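About Us - Skalton Drain and Pipe

Home / About Us

Skalton Drain and Pipe is a small plumbing company in Talutlow. We started with one van and two people, and today we are a team of 5 plumbers. We work in Talutlow, in Wokside and in the villages along the river road.

Most of our work is with drains: slow kitchen sinks, blocked shower lines, roots in the old clay sewer pipe. We also change shutoff valves, toilets and garbage disposals. We do not install gas boilers, but we can tell you which papers your installer must have.

Before we begin, you receive the price in writing. If we open the wall and find other damage, we stop and call you. The price stays valid for 24 days.
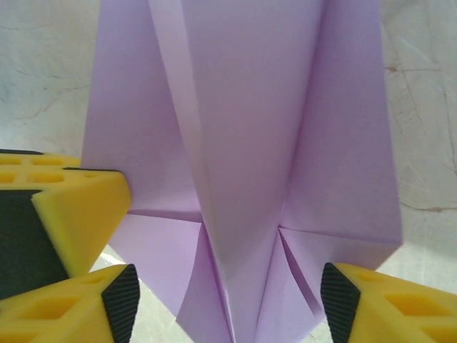 Tymoshchuk from Wokside wrote to us in June that her floor drain was smelling for two years and three companies wanted to dig up the basement, but our plumber only changed a dry trap and left after 80 minutes. She asked also if we could come earlier in the morning. Since then we take first visits at 7 a.m.

Every plumber in our team has a license and carries a camera for the sewer line. You get a copy of the video at no extra cost, also when you decide to give the repair to another company.

Our office is on the ground floor, next to the tile shop. Parking is behind the building. For a leak at night, please close the main valve first and then call the emergency number at the top of this page.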